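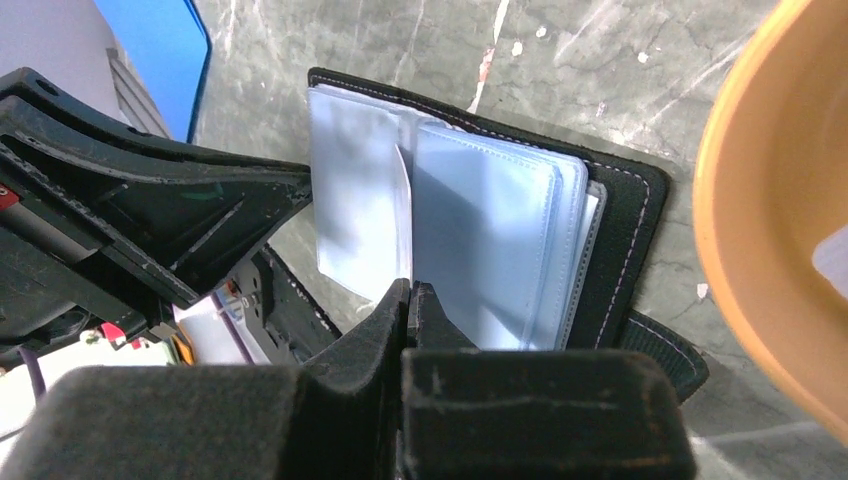 Pruduvow Opens Sign-Ups for Its Free "Empty Your Wallet" Evening

Pladidberg, 08/09/2022 – I'm Daithí Ó Néill, I own Pruduvow, the little stationery and leather repair shop on the hill in Pladidberg, and I've been told a press release is supposed to be written by somebody else, in the third person. Well, it's a small shop, so you get me.

The news is this. We're running a free evening where you bring in whatever you carry your cards in, tip the lot out on our long counter and put back only what you use. We're calling it Empty Your Wallet. I've wanted to do it for years, mostly because of what comes across my repair bench. People hand me a wallet with a tired seam and ask what went wrong, and then I open it up and there are three coffee cards from places that have closed!

The evening is mainly for people with the bifold kind, black cover, light stitching around the border, a fat stack of clear plastic sleeves inside and a strap to hold it shut. I love those wallets (I carry one myself) but the sleeves are where things go to hide. You flip past the same page every day and never look at what's in it. Last August I went through mine one sleeve at a time and took out a library card from a town I left when I was 19, two expired gym passes and a photo booth strip I'd been hunting for all over the house.

So that's the method, if you can call it one. Open the wallet flat on a hard surface. Lift one sleeve at a time, start from the left, and empty both sides before you turn to the next. Anything you haven't used since last winter goes in a pile, and you decide about the pile at the end, with a cup of tea. Please don't cut up a card until you've checked it's the old one – I learned that at an airport.

We have room for 60 people, and as of this morning roughly 147 have asked about it, so I've already talked Domański, the bakery next door, into letting us use their back tables for a second sitting. They'll be doing poppy seed rolls too. Cukavent, who make the replacement sleeve inserts we sell, are sending a box of them in the common sizes. If your old sleeves have gone stiff or split at the seam, I'll fit a new insert on the night for $5, and if it's only a loose stitch on the strap I'll do that for nothing while you sort.

Kids are welcome. Bring a wallet, a purse, a card case or a rubber band, I really don't mind. We'll have a shredder, and a drawer for foreign coins, which go to the school trip fund.

To put your name down, stop by the shop or leave a message with whoever answers the phone. Local papers and radio are welcome to come along and take pictures, just ask people before you photograph their cards.

Contact: Daithí Ó Néill, Pruduvow, 69 Hill Street, Pladidberg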